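Talavera Prisoner Support calls for Jindby families to be told where their relatives are being held

Apr 18, 2024 – for immediate release

I've been writing these releases for Talavera Prisoner Support long enough to know that most of them get skimmed over a cup of tea, so I'll put the main thing first. We are asking the prison authority in Stosullow to give a written answer, family by family, to the relatives of the people moved out of Jindby remand prison in July. We want the name of the place each person is being held, the date they last saw a lawyer and the date they last saw a doctor. It would fit on one side of paper.

There are 19 families on our list. Some of them have had one short phone call since the transfer, and some have had nothing at all (a few were told to "ring back after the holiday", and when they did, the number had been changed). One mother has taken the same bag of clean clothes and blood pressure tablets to the gate at Stosullow eight times now. She was sent away each time without a receipt, and we think a receipt is the very least she should have had.

I'm Brisa Chávez and I look after the family contact work, so I'm the person who picks up when these calls come in. I'm not a lawyer and I won't pretend to be one. What I can tell you is what people say to me, and what they've been saying since the summer is that they don't know whether their son or sister is well, or even which building to stand outside. I find that very hard to listen to – and I get to put the phone down afterwards.

Our petition closed last week with 2,121 signatures. We had hoped for 300! Students signed it, and bus drivers, and a whole choir from Funach who printed it out and passed it along the rows at rehearsal. We handed it in at the front desk in Stosullow, and the clerk was polite, stamped our copy and gave it back. We've heard nothing since, though I do still have the stamped copy and I'm rather attached to it.
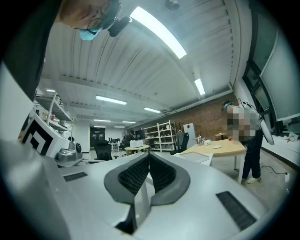 A hand-held gripper with two dark grey curved fingers, in an indoor work area.

People ask me what the law says, so I asked our legal team to put it in words I could repeat on the radio without tripping up. Somebody who is detained should be able to tell their family where they are, and should be able to tell them again when they're moved. They should see a lawyer in private, and a doctor when they're ill. If they say they've been badly treated, somebody independent should look into it, and quickly. None of this depends on what they're accused of. Most of the Jindby group haven't been tried for anything yet.

We've also had worrying reports about the conditions during the transfer itself. Two families say they were told of long hours in a closed van with nothing to drink. We haven't been able to check this, and I want to be straight about that, which is why we're asking for an independent doctor to be let in and for the findings to go to the families first.

So, our requests to the authority are these: answer the families in writing, let the lawyers back in, let a doctor visit, and start accepting parcels at the gate again with a signed receipt. We've offered to come to Stosullow at any time that suits them, and I'd happily bring the list myself.

If you're a relative and you haven't spoken to us yet, please do get in touch. You don't need any paperwork and we won't use your name anywhere unless you tell us we can. Our Funach office has a quiet room, and there's usually someone about who can mind the children while you talk.

Reporters who'd like to speak to a family should come through me first. Several are willing, but they've had a rotten few months and I'd like to ring them before you do.

Press contact: Brisa Chávez, family contact and press, Talavera Prisoner Support, Funach office. Interviews can be arranged by phone or in person, and the full text of the petition is available on request.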